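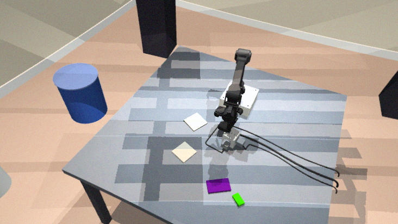
La mesa de prueba en el simulador, con las cuatro piezas y el cubo azul en el suelo.

El brazo de verdad estaba en el taller, atornillado a un tablero, y le faltaba el motor de la muñeca. El repuesto venía de Flelen y llevaba doce días en una aduana. Mientras tanto, Clodagh Costello trabajaba con el otro, el de la pantalla, que tenía todos los motores y no pesaba nada.

El taller compartido de Mavham ocupaba la planta baja de una antigua imprenta. Por 56 euros al mes se tenía derecho a una llave, un estante y media mesa. Clodagh llegaba a las siete de la tarde, después del trabajo, y encendía el calefactor antes que la luz. Era marzo y las paredes todavía guardaban el invierno.

Había puesto nombre al proyecto la primera noche: Zemer. No quería decir nada en particular. Lo había visto pintado en la persiana de una tienda cerrada y le pareció que serviría para una carpeta.

La tarea era sencilla de explicar. El brazo tenía que coger las piezas de la mesa, de una en una, y dejarlas caer en el cubo. Las blancas daban problemas porque una era blanca del todo y la otra crema, y según la luz el programa las tomaba por la misma. La morada no fallaba nunca. La verde era pequeña y estaba casi en el borde, y Clodagh la había dejado ahí a propósito.

Lanzó la prueba dieciséis. El brazo bajó, cerró la pinza sobre la pieza verde y la empujó fuera de la mesa. La pieza cayó al suelo sin hacer ruido, porque el simulador no tenía sonido.

– Otra vez –dijo Politis desde la mesa de al lado.

Politis arreglaba relojes de pared y casi nunca levantaba la cabeza. Sabía cuándo fallaba una prueba por la manera en que ella soltaba el ratón.

– Otra vez –dijo Clodagh.

Anotó en el cuaderno: «16. Verde al suelo. Altura correcta. Entra torcida». Volvió a poner las piezas en su sitio con una tecla y se quedó mirando los cables. Eran dos, negros, y colgaban por el lado derecho de la mesa hasta quedarse en el aire, sin enchufar a ninguna parte. Los había dibujado su padre.

El padre de Clodagh había sido delineante. Cuando ella le enseñó el modelo en el portátil, en la cocina, lo primero que dijo fue que un aparato así llevaría cables. Ella le explicó que en la simulación no hacían falta. Él contestó que en el taller sí iban a hacer falta y que más valía acostumbrarse a ellos. Tardó dos tardes en aprender el programa de dibujo y una tercera en hacer los cables. Le quedaron bien de curva. Le faltó decidir dónde terminaban, y lo dejó para el mes siguiente.

En el mes siguiente lo ingresaron. Volvió a casa en una silla de ruedas y con la mano derecha cerrada. Ahora preguntaba por el brazo cada noche, por teléfono, y había que contarle la prueba con detalle.

Clodagh pensó en alargar los cables hasta el suelo y ponerles una caja. Era media hora de trabajo. Abrió el archivo, seleccionó uno de los extremos y volvió a cerrarlo sin guardar.

Repasó el giro de la pinza. El programa calculaba el ángulo de cada pieza a partir de sus lados, y en la verde los lados cortos eran tan cortos que el cálculo bailaba. Buscó la línea donde descartaba los bordes pequeños. Allí había un 80 que ella misma había escrito en la primera semana, sin comentario al lado. Lo bajó a 12.

– ¿Te queda mucho? –preguntó Politis. Estaba poniéndose el abrigo.

– Una.

– Apaga tú el calefactor, entonces.

Lanzó la prueba diecisiete. El brazo cogió primero la pieza morada y la llevó al cubo. Luego la blanca. Luego la crema, que se enganchó un momento en el canto del cubo y acabó entrando. Clodagh tenía la mano sobre el ratón y la dejó quieta.

La pinza se colocó encima de la verde, giró un poco, corrigió y bajó. Cerró. Subió con la pieza bien cogida, cruzó la mesa de vuelta y la soltó sobre el cubo. Después el brazo regresó a su postura de reposo, y el contador de la ventana marcó cuatro de cuatro.

Politis se había quedado detrás de ella con una manga puesta.

– ¿Eso era?

– Eso era.

– Pensaba que sería más largo –dijo, y se puso la otra manga.

Cuando se fue, Clodagh repitió la prueba para comprobar que no había sido casualidad. La segunda vez salió igual. Escribió los dos resultados en el cuaderno, con el cambio del número, y esta vez puso también el motivo.

Llamó a su padre desde la puerta, con el taller a oscuras.

– Las cuatro –dijo.

– ¿La verde también?

– También.

Lo oyó respirar. Al fondo sonaba la televisión.

– ¿Y los cables? ¿No se enganchan?

– No tocan nada. Están como los dejaste.

– Hay que terminarlos –dijo él–. Así no llegan a ningún sitio.

– Llevo el portátil el sábado por la mañana y me dices por dónde van.

– Trae también el ratón. El de la bola, que ese lo manejo con la izquierda.

Ella dijo que sí. Volvió a entrar, buscó el ratón en el estante, lo metió en la mochila y apagó el calefactor.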